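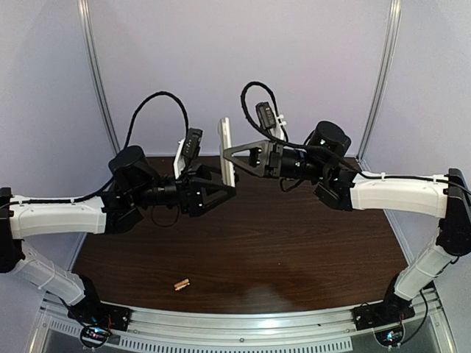
The Flanwood core library is open again, and we could not be happier about it! All 324 boxes from the Lurkley drilling program are back on the shelves, in depth order, with fresh labels on both ends (the old ones had faded so badly that two holes got mixed up last November). If you've never spent an afternoon looking at core, please come and try it. Spread a few boxes out on a big table, something with a dark brown woodgrain top like the one in the photo, and the pale quartz veins jump right out at you.

The best stretch by far is in hole 4. At 196 feet the gray siltstone gives way to a band of altered rock full of fine pyrite, and below that the copper minerals start to show. We walked past this band for years thinking it was just another fault zone! The new logging sheets from Natasix have a column for alteration color, and once we started filling it in, the pattern was hard to miss. Our friends at Dzene are cutting thin sections from it now and we'll print the results in these pages as soon as we have them.

A few practical things before you visit. Bring a hand lens and a spray bottle, as wet core shows its texture so much better than dry. Put the wooden spacer blocks back where you found them, please, or the depths are lost for the next person. Half core can be sampled if you fill out the green form first, but whole core stays whole. Boxes are heavy, so two people to a lift, and the step stool lives behind the door next to the rock saw.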